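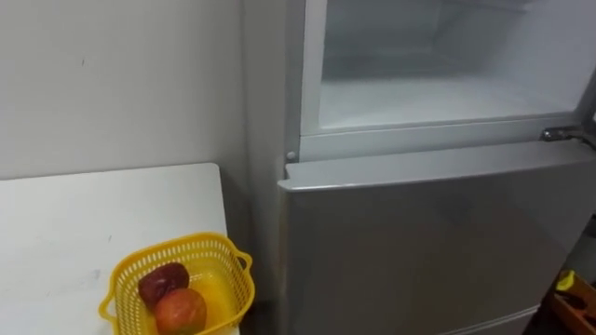
If the rules don't say how long a door can stand open, then they aren't kitchen rules, one reader told me last time I wrote on this, and I've had that line stuck in my head ever since. Well, good news for that reader! The new Sallberg guide for robots doing housework is out, and there's a whole chapter on doors.

News > Robots > Home and Kitchen
Search news, guides, events
3 min read

31 Dec 2025

I got my copy this morning and read the thing straight through with a pot of coffee (it's 65 pages, and plenty of those are forms). Sallberg is the voluntary code that test labs in and near Uvville have been working from, and the old version was mostly about factory-style stuff - fences, floor markings, who holds the stop button. Fine for a warehouse. Not much help when your robot is supposed to put the fruit away.

The draft went out for comment in August and pulled in 800 replies, a lot more than the last one did. I read a fair number of them and the same gripe kept coming up: people wanted something they could use in a normal-sized room with normal furniture in it.

So what's changed? The big one for me is the section on standing and reaching. Before a walking robot takes hold of any door, the lab has to write down where its feet are going to be and mark off how far that door swings. The guide also wants both hands planned for, including the one that isn't doing anything.

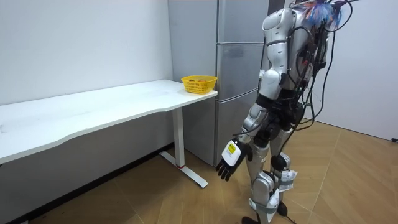 I like that last part a lot, by the way. Most of the test plans I've read over the years go into loving detail on the working hand and say zip about the other one, and then somebody has to figure out on the spot where it's allowed to hang.

Cables get their own page too. Any loose loop has to be checked against the full reach of the arm before the first run of the day, and again after every change of task. There was some grumbling over this from the folks at Ovberg, who said in their comment that it would slow down short sessions. It stayed in. I'm with the guide here, though I can see how it gets old by the eighth change of the afternoon.

Then there's the pull itself. A robot has to have a firm grip and steady footing before it puts any real force on a handle, and the person on the stop button has to be able to see the hand and the feet from the same spot.

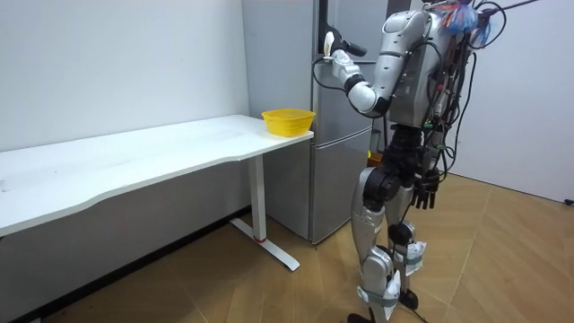 That sounds easy until you try it in a small room with a desk along one side. The Navaratnam lab has already asked if a live screen can stand in for a clear line of sight, and for now the answer is no. The guide says it'll be looked at in the next round, whenever that is.

Oh, and the door timer! Freezer and fridge doors each get a limit that the lab sets ahead of time and writes on the run sheet, and if the robot goes past it, a person steps in and the run gets logged as stopped. Pretty simple, and I wish it had been there from the start.

Labs on the old version have 8 months to switch over. The forms at the back can be used right away, and the door sheet is on page 41 if you want to skip to it like I did the second time through.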